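淡季的客人从哪里来:Radulović旅馆与Skonudum步道
讲稿备注(自用,讲的时候不必照念)

开场
先说我们是谁。Radulović旅馆在Dosach镇上,37间客房,主楼建于1761年,原来是驿站。楼梯窄,没有电梯,预订页面上写得很清楚。台下多半是同行,这一段讲快一点,不放宣传片。
今天讲一件事:步道开通以后,淡季的生意怎么接。旺季不讲,旺季房间本来就满。

第一部分 步道和镇子的关系
Skonudum步道全长71公里,从河口走到高地牧场,Dosach在中段。走全程的人通常要在途中住几晚,我们这里刚好是一个落脚点。
要说明:步道带来的客人和以前的客人习惯不同。以前的客人开车来,住周末,晚饭在镇上吃得晚,第二天十点以后才退房。走步道的人下午四五点到,鞋是湿的,想先洗澡,晚饭六点就想吃,早上七点要出门。
我们头一年没有改时间,厨房晚上七点才开火,早餐八点才有。点评里抱怨最多的就是这个,房间倒没人说什么。
停一下,问台下有没有步道或者骑行道旁边的旅馆,让他们举手。有的话,后面讨论时请他们先讲。

第二部分 我们改了什么
早餐从六点半开始,先上冷的:面包、奶酪、水煮蛋、燕麦。热菜七点半才有。这样厨房只需要一个人早到。
晚饭增加一个早场,五点半到七点,菜单短,汤和炖菜为主。原来的晚场保留,菜单不变。两场之间留出收拾桌子的时间,这一点要强调,我们一开始没留,服务员意见很大。
后院的旧马厩改成晾鞋和存自行车的地方。装了除湿机、铁架、长凳,门上用密码锁,密码写在房卡套里。花费不高,具体数字有人问再说。
午餐盒前一晚九点前登记,早上在前台拿。登记用纸,挂在餐厅门口。试过让客人在手机上填,很多人没填,早上又来要。
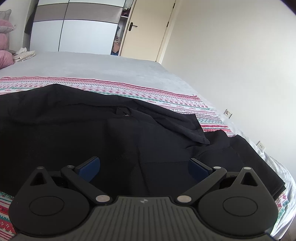
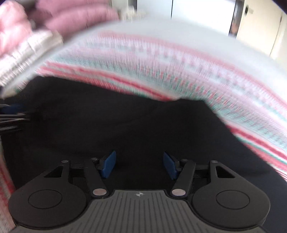
第三部分 行李转运
这是客人问得最多的服务。走长线的人不愿意背全部行李,希望早上把箱子放在前台,下午到下一站就能看见。
我们和上下游的旅馆约定:早上九点前行李放到前台旁边,司机来收,下午三点前送到。每件行李挂纸标签,写姓氏、今晚住哪里、明晚住哪里。标签用两种颜色,往上走的绿色,往下走的黄色。
出过的问题照实讲:有客人临时改行程,没有告诉前台,箱子送到了下一站,人还在我们这里。现在的做法是早餐时前台拿着名单问一遍。麻烦,但是管用。
超重的箱子怎么办,一定会有人问。回答:我们限重,预订确认信里写明,超过的请客人分成两件。司机也是人,老楼梯也不好走。

第四部分 预订系统
我们用的是Dusteo。这里不是给软件做广告,别的系统也可以,关键看能不能做到下面几件事。
能不能卖单晚。周末我们以前要求至少住2晚,步道客人几乎都只住一晚,这条规则等于把他们挡在外面。现在的办法是:旺季周末保留这条规则,淡季全部放开。系统要能按季节设置,不要每次手工改。
能不能在预订时问到达方式。我们只加了一个问题:步行、骑车还是开车。前台根据回答安排,步行和骑车的尽量放在一楼和后院那一侧,离晾鞋的地方近。
能不能把几家旅馆的空房放在一起看。这件事目前没有做成,各家系统不同,现在靠每天上午通一次电话。讲到这里可以承认这是短板,听听别人怎么做。

第五部分 价格
淡季不要一味降价。我们试过大幅打折,来的人确实多了一些,但早餐和布草的成本没有降,算下来不划算。
后来改成套餐:住宿、早晚场晚餐任选、午餐盒、行李转运,一个价格。客人省事,我们也好备料。单卖房间的价格保持不变。
套餐不要做太多种。我们最多时有过五六种,前台自己都说不清区别,现在只留一种,带宠物的另外加清洁费。
取消政策:出发前三天可以免费取消。天气不好不算例外,但可以改期。步道因为水位或者落石封闭时,全额退款。这一条写进确认信以后,争执少了很多。

第六部分 人手
镇上招人难,这个大家都知道,不展开。
讲一下排班。早餐提前以后,早班六点到岗,下午两点下班;晚班两点到,十点走。交接的半小时里把当天到店名单过一遍,谁走路来,谁有忌口,谁要早走。
淡季从一月底到三月初我们关门,做维修,员工集中休假。有人劝我们全年营业,我们算过,高地那一段冬天常有积雪,走的人很少,开着门也是烧暖气。

第七部分 和镇上的关系
面包从镇上的面包房买,午餐盒里的苹果来自附近果园。客人第二天早走,没有时间逛店,所以我们在前台放了一个小柜子,代卖本地的果酱和明信片,不抽成。
药店周末关得早,走路的人常要水泡贴和绷带,前台备一些,按进价给。
镇上酒馆担心早场晚餐抢生意。谈过以后,我们周一到周三不做晚场,客人愿意晚吃的介绍过去。

收尾
留十五分钟提问。可能问到的:老房子装除湿机要不要审批(要,我们那次等到五月才批下来);行李丢了谁赔(交接单上签字的那一方);客人半夜才走到怎么办(前台电话整晚有人接,侧门用密码)。
午餐盒登记表和行李标签的样张放在门口桌上,需要的人自己拿。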